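Political sketch shows – has anyone laughed this year?

dullby_dave
Watched the whole debate special on Sunday. 60 minutes, and I smiled at the opening and then at the bloke doing the moderator. Everyone at work says satire is having a golden age. Is it? They read out what the candidate said in a funny voice and wait for the clapping.

Rengifo
Disagree. The puppet bit was sharp, and the tax song made the point better than any newspaper did.

dullby_dave
The tax song went on longer than the tax debate. And who was it for? I can't see one voter changing their mind over it.

MaireadOB
Changing minds isn't the job. My issue is they go soft when the candidate comes on as a guest. Annick Bailly wrote a column on this in January and got 2,433 comments, mostly abuse, but I thought she had it right.

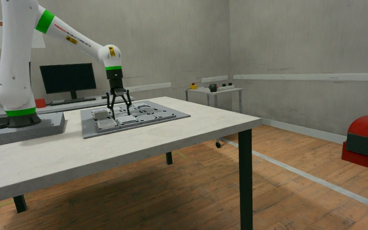

FANUC arm and worktable, computer render

premitz22
Column was thin, I thought. She picked two sketches out of a run of 22 shows and called it a trend. You could prove anything that way.

MaireadOB
Fair enough, but name me one guest spot where they asked a hard question.

premitz22
The Destmont interview. He was squirming over the donations.

dullby_dave
He was squirming and then he played the tambourine. Guess which clip got shared.

Rengifo
So what would you have them do, cancel the lot until the election's over?

dullby_dave
Shorter shows, fewer wigs. I'll give it until the next debate.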